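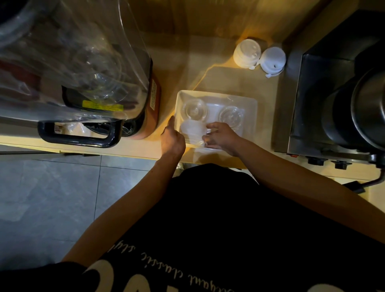
Brudanen Thekendaten, README

Stand: Juli. Noch nicht fertig, bitte trotzdem lesen bevor ihr Fragen in den Kanal schreibt.

Inhalt
Aufnahmen aus der Sicht der arbeitenden Person, Blick nach unten auf die Theke. Becher, Deckel, Tablett, Tücher. Handarbeit, kein Roboter im Datensatz. 1650 Clips, Ordner clips/, Labels in labels/.

Wozu
Brudanen will das Sortieren und Einräumen an der Theke teilweise automatisieren. Modell heißt intern Darkside, läuft bisher nur am Teststand in Darville. Greift durchsichtiges Plastik noch schlecht. Deshalb die vielen Clips mit klaren Teilen.

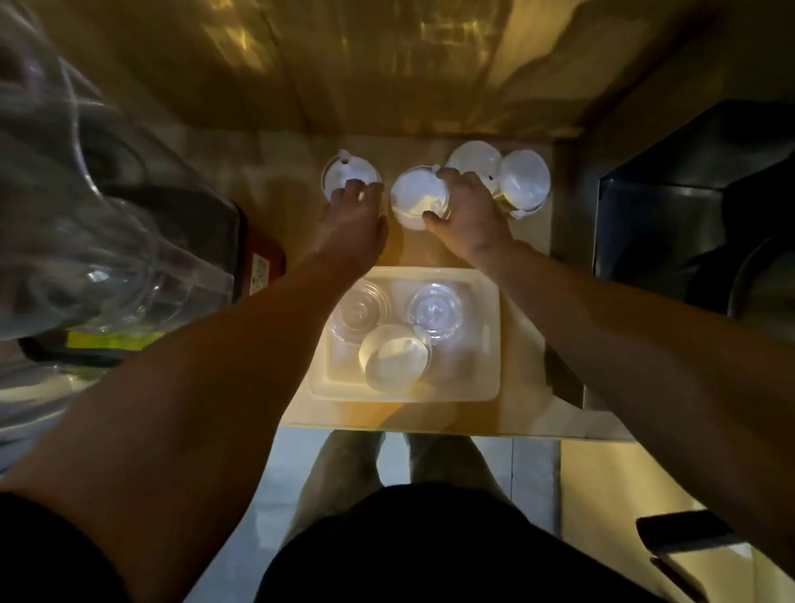

Aus der Frühschicht kam dazu die Frage, wer eigentlich nachräumt, wenn der Arm stehen bleibt, und ob diese Zeit dann auch als Arbeitszeit an der Theke zählt oder nebenher laufen soll.

Zählt. Steht jetzt so im Schichtplan, gilt ab dem Probebetrieb. Was sich sonst ändert:
- Einräumen: Arm, mit Freigabe durch die Schicht
- Wischen, Abtrocknen: bleibt Handarbeit
- Störungen: Schicht darf jederzeit stoppen, ohne Begründung
- Einweisung 4 Stunden, bezahlt

Offen ist die Pausenregelung. Wer den Arm beaufsichtigt kann nicht gleichzeitg Pause haben, das war im ersten Entwurf falsch.
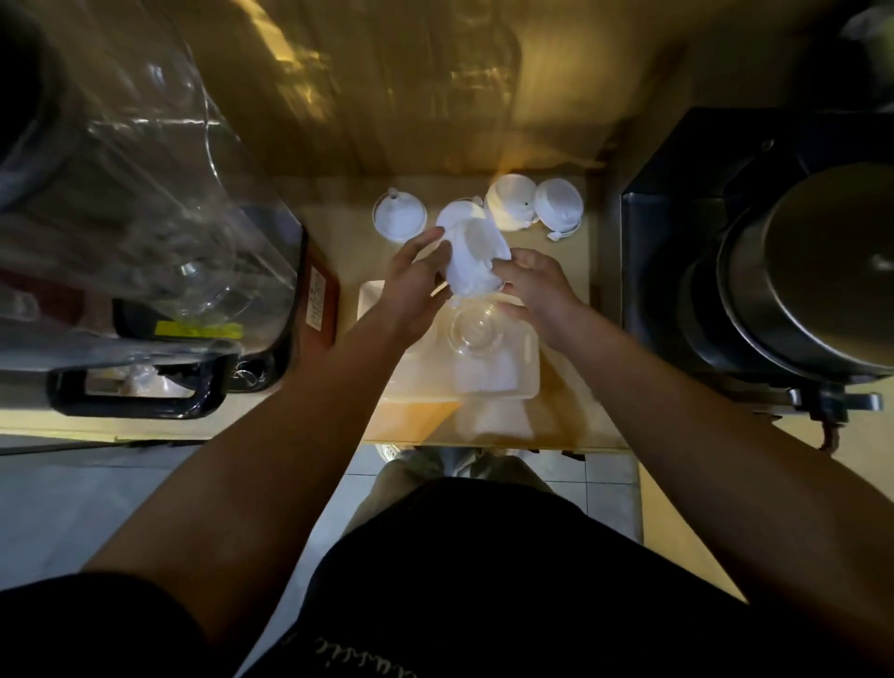
Labels für Tücher sind lückenhaft. In bis zu 100 Clips fehlt das Ende der Handlung, wird nachgetragen. Bis dahin nicht fürs Training nehmen, Flag "offen" filtern. Klassen: greifen, ablegen, wischen.

Nutzung
Nur fürs Projekt. Keine Leistungsmessung einzelner Leute, auch nicht anonym, ist so vereinbart. Löschwünsche an das Postfach prajapati-daten, Clips fliegen dann mit dem nächsten Build raus.

Bekannte Fehler
- 3 Label-Dateien doppelt, die neuere nehmen
- Spiegelungen auf Plastik werden als Kante erkant
- Skript zum Prüfen läuft nur aus dem Hauptordner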